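Teaching the arms to put dishes away

12/10/2022

I've spent most of the week moving dishes with two robot arms, one in each hand more or less, and I want to write down what I learned before I forget it. The task is called Lallel. You steer both arms by remote control, and everything gets recorded for training.

Eilidh Kinnear set the target at 600 good runs. On my first day I kept 23.

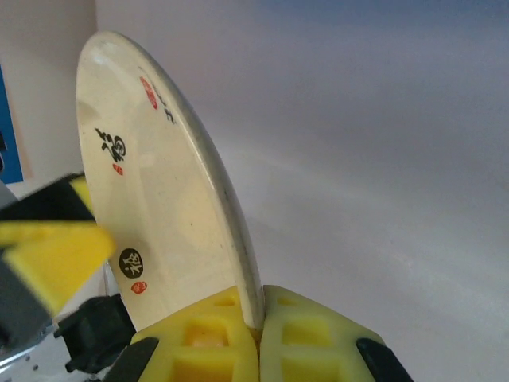 My biggest problem was grip. I kept squeezing far too early, before the fingers were low enough on the dish. With a plate held up on its edge, the two yellow fingers only have the bottom of the rim between them, so any twist of your wrist shows up much larger at the top. I now close, wait a beat, then lift.

Shirin Rezaei watched a few of my runs and told me to slow down by half. She was right – the slow ones look boring on playback, but they have far fewer corrections in them.
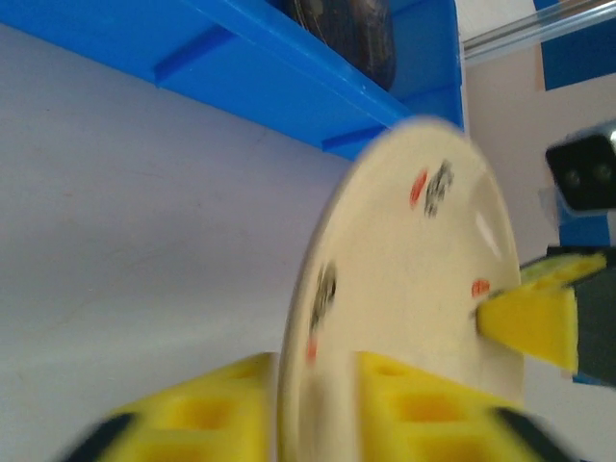 Handing over from one arm to the other is still where I lose the most runs. You have to let go with one hand at the moment the other has hold, and your own hands don't feel any of it. I ended up saying "got it" out loud before opening the first gripper. Silly, but my drop rate went down.

Glass was harder for me than ceramic. I'd lose track of where the rim was and come in at a bad angle.

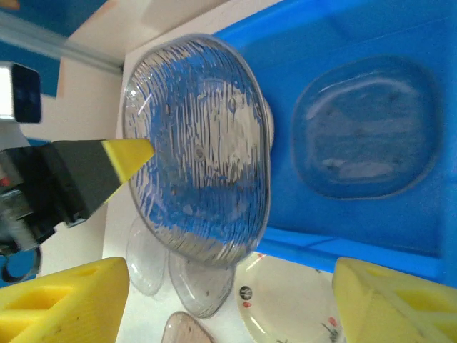 Ribbed glass bowl next to the blue tub.

We do blocks of 25 minutes and then swap. By the third block my shoulders are done, and the runs I record after that are mostly ones I throw out.

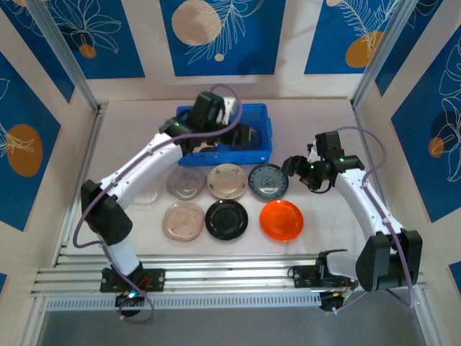
Next I want to try starting each run from a different arm position. Mine all begin the same way, and Shirin thinks the policy will pick up on that. I'll post the numbers when we've trained on the first batch.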